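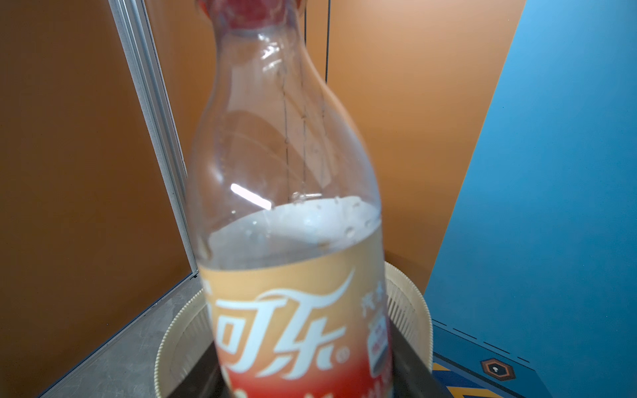
Rinsing drink bottles before the recycling

In our kitchen the empty bottles used to stand by the sink until somebody got tired of them. Then the bag began to smell, and in September we had small flies. Now I do it in this way.

Pour out what is left, also if it is only a finger of liquid. Fill the bottle one quarter with lukewarm water, close the cap and shake it well. Cola and other sweet drinks need this 2 times, the second time with cold water. Hot water I do not use, the thin plastic becomes soft and the bottle will not stand straight any more.

Let it dry upside down with the cap off. A dish rack is good, or a glass. Small drops stay inside the shoulder for a long time - this is no problem for the recycling, but if you want to keep the bottle for watering plants, leave it until the next day.

For collecting I like a round plastic basket with slots in the side. The air goes through, and the basket can be washed under the tap. Mine is from Varkach and it is 28 cm wide. A bag from Pakzad was cheaper, but it fell over each time I put in a tall bottle.

Labels can stay on where I live. Please check the rules of your town, they are not the same everywhere.

Last changed: 14 March 2024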